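Home Docs Parts Recordings Changelog Contact

# Gerham bag set

Recordings of a two-armed robot handling paper shopping bags and the things that go in them. Made in a shared workshop over one winter by Kuldeep Pal and Bimla Khurana. This file covers what is in the set, how it was made, how to read it, and what is wrong with it.

## What is in it

- 906 episodes, each one attempt at one task
- 38 sessions
- 424 episodes marked `clean`, the rest marked `retry` or `fail`
- 19 objects, listed in `objects.csv`

An episode starts when the operator presses the left pedal and ends when they press it again. We kept failed attempts. If you only want good ones, filter on `clean`, but the retries are useful if you want the arm to learn what to do after it misses a handle.

## Tasks

The task name is the first field in every episode header.

`bag_lift`: take the bag by one handle and raise it clear of the table.

`bag_unload`: hold the handle and take one object out.

`bag_load`: hold the handle and put one object in.

`bag_upright`: take a bag that is lying down and stand it up.

`bag_pass`: move the bag from one side of the table to the other without dropping what is inside.

`bag_unload` is the largest group. It was also the hardest to teach. A paper bag gives way when you push on it, so the hand inside tends to move the whole bag instead of the object. Holding the handle helps, but pull too hard and the mouth closes. 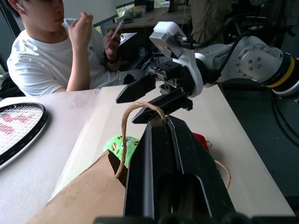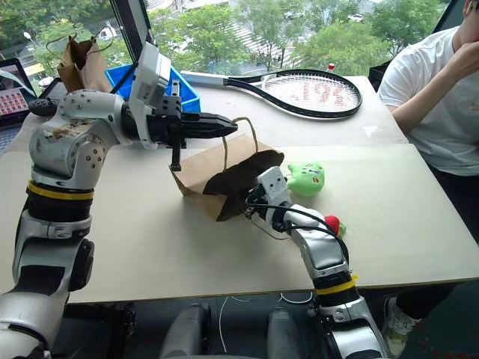

The objects are mostly soft toys and light sports gear. We wanted things that would survive a drop onto a hard floor and wouldn't tear the bag on the first try. Sizes and weights are in `objects.csv`. Weights were taken on a kitchen scale and are good to a few grams.

The bags are ordinary brown paper with twisted paper handles. We did not replace a bag after every session. A creased bag behaves differently from a new one, and the `bag_age` field gives the number of episodes that bag had been through. When a handle came unglued the bag was retired. Do not treat `bag_age` as exact for the first few sessions, where Bimla filled it in from memory.

## Layout on disk

 gerham/
 episodes/
 <session>/<episode>/
 head.mp4
 wrist_left.mp4
 wrist_right.mp4
 joints.csv
 header.txt
 calib/
 objects.csv
 sessions.csv
 CHANGES

`joints.csv` has one row per control step. Angles are in radians. Gripper opening is 0 for closed and 1 for fully open. The multi-fingered hand has its own columns, starting with `hand_`, and these are blank in sessions where a gripper was fitted on both sides. Check the `end_left` and `end_right` fields in `sessions.csv` before you load anything, or your column count will be off.

Video and joint rows are matched by the `t` column. Do not match them by row number. The wrist cameras drop a frame now and then and the head camera almost never does.

## How it was recorded

One person drives the arms and a second person looks after the table, puts objects back, and watches the stop button. We took turns. The `operator` field is `kp` or `bk`. Kuldeep drives faster and has more retries. Bimla's episodes are longer and have fewer. If you train on one operator and test on the other you will see the difference.

Control software is Wundov, our own small program. It reads the operator's handles, limits joint speed, and writes the log. The speed limit was raised once, in December, and `CHANGES` gives the session where that happened. Episodes before it look sluggish next to the later ones.

The workshop has big windows and we did not cover them. Light changes through the day and from session to session. We recorded mornings when we could, because the late afternoon sun comes in low and washes out the head camera. Sessions that ran past 3 p.m. have `late` in the notes column.

People come and go in the workshop. Everyone who was in the room during recording knew about it and agreed to be in the set. If you appear in it and have changed your mind, write to us and we will pull the episodes.

## Parts that are ours

The tabletop board, the wrist camera mounts and the pedal box were made in the workshop. Drawings are in a separate repository called Shukla. The camera mounts went through several versions. The early ones flexed when the arm stopped suddenly, and you can see a small shake in the wrist video. The current ones are stiffer and a bit heavier. Each version has its own calibration file in `calib/`, named by session range.

If you build the mount yourself, route the cable along the outside of the wrist and leave slack for a full turn. Ours snagged twice with a shorter cable and pulled the plug out of the camera.

## Known problems

- Two sessions have left and right wrist video swapped. They are flagged `swap` in `sessions.csv`. The files themselves have not been renamed.
- Force readings from the grippers are noisy below a light touch. Fine for telling whether something is held, not much else.
- In some `bag_load` episodes the object is in the bag at the end but the handle has slipped out of the gripper. Kuldeep marked these `clean` and Bimla marked them `retry`. We have not gone back over them.
- `header.txt` sometimes has Windows line endings.
- Things left on the back table are not part of any task and are not in the object list unless they were also used up front.

## Loading it

 pip install -r requirements.txt
 python load.py --root gerham --task bag_unload --keep clean

The loader prints a line for every episode it skips. Missing hand columns are filled with zeros unless you pass `--no-fill`.

A trained example policy is kept under the name Ziramport. It was trained on `bag_lift` and `bag_upright` only. Don't run it on a real arm without a speed limit and someone at the stop button.

## Reporting mistakes

Open an issue with the session and episode number. For a bad label, say what you think it should be. Bimla handles labels and Kuldeep handles the loader and anything to do with Wundov.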